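# Keeping a two-arm bench cell healthy -- speaker notes

October 26, 2026, Rosach evening meet-up

Start straight in with the cell, skip the bio. We call it Premness: two small arms on one rail, bolted down in March, and I have enjoyed looking after it more than any machine I've worked on! Tonight is upkeep only. Ask for a show of hands -- who has an arm at home?
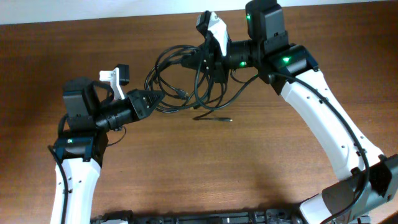
Cable care first, because it eats most of my evenings. Every arm lead gets a finger run down its whole length before power goes on, feeling for flat spots and nicks. Point at the cable running along the outside of each white link: it has to follow the arm through every bend, so leave slack at the joints and tug it gently with the arm folded, then stretched. Then the green lights on the joints. I look at those before I touch the keyboard. Pause for questions.

Next, the service log. We do a full check every 2000 cycles: base bolts, rail brackets, gripper screws, zero position. It takes 77 minutes if the hex keys are where they should be (they never are). Tell the Drenberg story here, the one with the wrong thread lock -- keep it short.

Screws by the gripper work loose before anything else does. Mark each head with a paint pen so a turned one shows up at a glance.
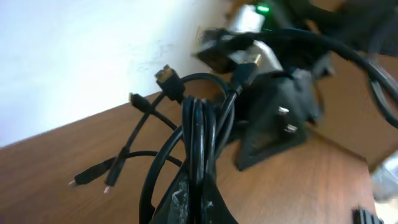 Pongsiri asked after the last run-through whether five months between gripper strip-downs was too long, and said theirs needed it far sooner. Good point, and I've changed the slide. Dusty room, shorter gap. Go by the feel of the jaw: open and close it by hand, power off, and stop if it grates.

Calibration after any repair, even a tiny one. Both arms to zero, wrist cameras checked against the same mark on the table, then one slow pass at low speed with a hand on the stop button. I love this bit, try not to rush it.

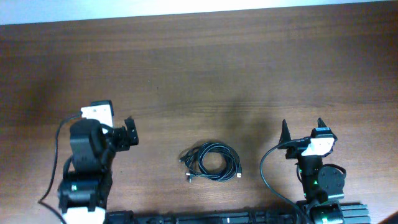

One reader of the handout wrote that swapping a single servo had thrown the whole arm out, and wanted to know if the other joints must be zeroed too. Yes, do the lot! Write the new offsets in the log before closing the laptop.

Spare parts list is on the last slide. Leave it up during questions.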